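Support » Small storage » Closed tickets » Ticket 84

Reading time: 2 minutes

Subject: Top drawer catching, white four-drawer cabinet
Opened by: Gerardo Donati, Tollham
Status: Closed 2026-06-30

Customer reports that the top drawer sticks when pushed home. Bought in February. The cabinet is kept on a table with a cloth over it. Photos:

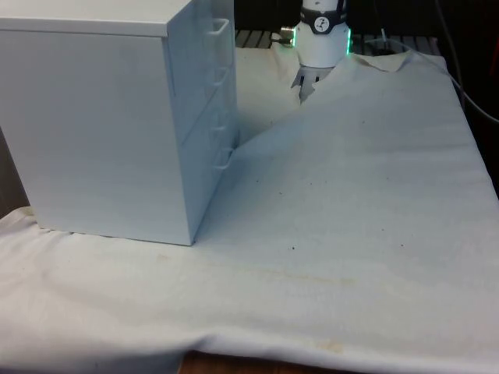
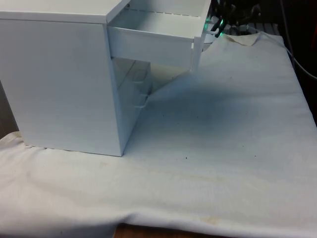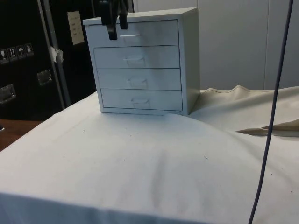
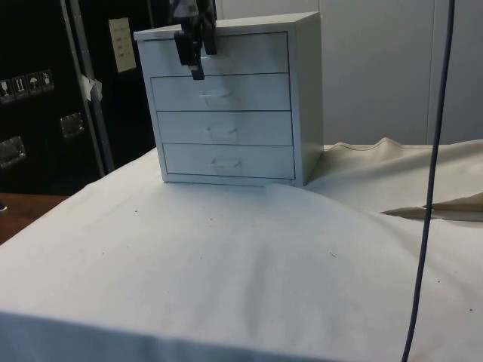 White cabinet on the covered table; drawer pulled out in the second photo.

Reply 1 - Asked customer to take the drawer right out, wipe both runners with a dry cloth and refit. No oil or polish.

Customer: Done. Runs better for the first half, then catches in the same spot.

Reply 2 - Asked him to check that the cabinet stands level. A soft or rucked cloth can let one corner sink, and the frame then twists enough to pinch the top drawer. Suggested a flat board under the base, 3 mm or thicker.

Customer: Put a board under it. Top drawer now closes. The one below is a bit stiff but I can live with that.

Reply 3 - Advised loosening the 2 back panel screws by half a turn, squaring the frame by hand and tightening again.

Customer: That sorted it - all fine now. Please close.

No parts sent.

Related tickets
Ullusstead bedside unit: handle loose
Moreira drawer runners: which way up?
Gimemura cabinet: back panel bowed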